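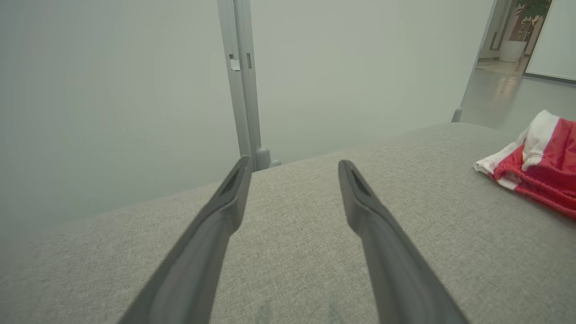
Gripper open over the gray cushion, red and white cloth to the right, at the Mivoseo open day in June.

We had so much fun opening our doors this June! I'm Ho-yin Chiang, and I run demos here at Mivoseo, so I got to spend the whole afternoon next to the arm answering questions (my voice was gone by 5 p.m.).

The job we picked was household tidying – cloths, cushions, the stuff that ends up all over everybody's living room. Guests from Guvent and Brudik came by, plus plenty of neighbors, and kids got to call out which item the arm should go for next. A lot of people asked how slowly it moves up close. Pretty slowly! Soft fabric is hard to grab, and we'd much rather show you the real pace, misses included.

We ran 27 demos over the day, with 2 short breaks to let the team eat. Our Liu software handled the picking, and we're still going through the notes guests left us.

The next open day is in the works, and entry will be free again. If you'd like to bring a school group or come film, write to me at the Mivoseo front desk and I'll set it up.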